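Bench Helpers Wanted for the Wotovwood Computer Rebuild, Starting in September

Do you like taking things apart? Do you like it even more when they go back together? We're looking for 3 part-time bench assistants to join the computer rebuild program at Wotovwood, and you don't need a degree, a certificate or your own tools to apply.

We take in used desktop towers, open them up, check what's inside and get them ready for another few years of work. The finished computers go to homes and small community groups that asked for one. Last year 547 of them went out the door, and we'd love to beat that (the waiting list certainly thinks we should!).

Most of the work happens on slatted metal worktables. A tower goes down on its side, the cover comes off, and from there you've got the whole machine in front of you.

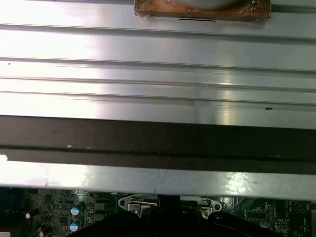
Silver ridges, up close.

What you'll be doing

Opening cases, clearing out dust and looking over boards, cables and power supplies. Taking out processors and memory, checking them, and putting them back or swapping them. Cleaning off old thermal paste and putting on new. Writing up each machine on its job sheet so the next person knows where you stopped. Sorting screws, too, and there are a lot of screws.

You'll start on covers, drives and cables, then move on to memory, and when you're ready you'll do your first processor swap. That's the part people get nervous over, and it's also the part they can't stop talking about afterward! The chip has to line up with the socket before it goes down, and it needs no pushing at all. Keep your fingers off the contacts, check the corner marking, lower it straight, close the frame, bring the lever down. We go through this at a slow pace with practice boards first, and you can repeat it as often as you want.
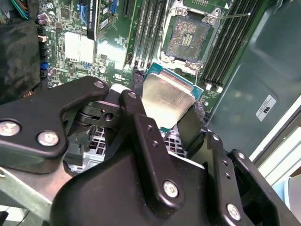
Yamuna Shetty writes that she had never opened a computer before her first shift and was sure she'd bend something. I did three practice boards with Huw sitting next to me and my hands were shaking on every one, she says, and by the fourth I'd stopped holding my breath. What I'd tell anyone applying is to ask to see it again. I asked five times and they showed me five times.

Huw Trevor and Guilan Han run the training, and both of them are on the floor during every shift.

Who we're looking for

Steady hands help, but patience helps more. You should be comfortable working at a table for a couple of hours at a stretch and lifting a desktop tower, with a second person if you'd like one. We'd be happy to hear from people who have fixed bikes, sewing machines, radios or anything else with small parts. 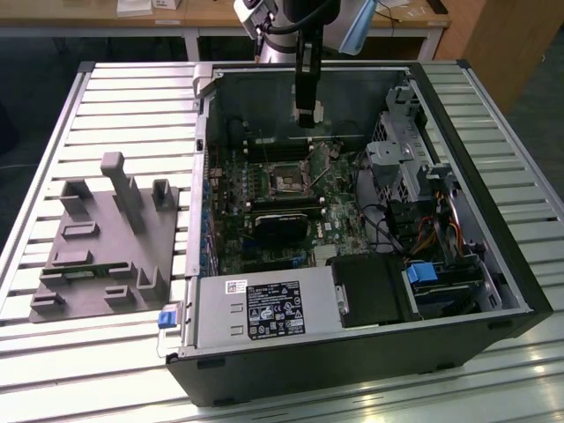
You should also be fine with stopping in the middle of a job. Plenty of machines sit open between shifts, waiting on a part, and you'll often pick up one that somebody else began. Clear notes matter a great deal here. If a lever feels stiff or a cable doesn't want to go where it should, write it down and leave it for Huw or Guilan.

Hours and pay

Two shifts a week, one of them on Wednesday from 1 p.m. to 5 p.m. We'll settle the other one with you. Training time is paid at the same rate as regular time. Wrist straps, gloves and tools are provided, and so is coffee, which stays on the other side of the room from the benches.

How to apply

Send a short note to Ynyr Dafis at the Wotovwood front desk, or drop it off in person. Tell us what you've fixed, or tried to fix, and which days work for you. No résumé needed. Everyone who writes gets an invitation to a 40-minute visit, where you can try a screwdriver on a practice machine and ask us anything you like.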